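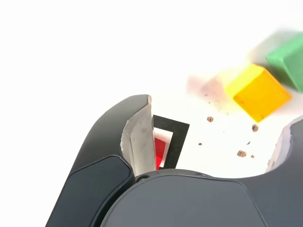
Hi all,

On Sat 22 August Hélène Leclerc wrote:

> Lovely write-up of the block sorting runs. One thing I couldn't work out: are you still throwing away the episodes where things get blurry? At Braleck we filtered on sharpness and lost a lot of the fast motion.
>
> Hélène

We've stopped, and I'm really pleased with what came of it! Amrit and I trained the same policy twice on the 3,000 episodes from Drosberg, once with the sharpness filter and once without, then gave each one 113 trials on the coloured cubes. The unfiltered policy got about 50 more of them into the right tray. I honestly expected a handful.

Our best guess is that the filter was cutting the very moments when the wrist moves quickly, so the policy had hardly any idea what a smeared yellow or green block looks like and froze whenever it met one. Now it carries on, and it's a joy to watch – much less dithering over the tray.

Worn finger pads we left in as well (frayed edges, smudges and all). I can't say yet whether that helps. Jocelyn wants to run fresh pads against old ones on the Skundo arm, and I'd like to see that done before anyone quotes us on it.

The red block is still the weak spot, mostly when a finger hides part of it. If anyone has tried a second view for that, please shout.

Scripts are in the usual folder, under blur_keep. Change the seed before you run them, mine is hard-coded.

Darcy MacPherson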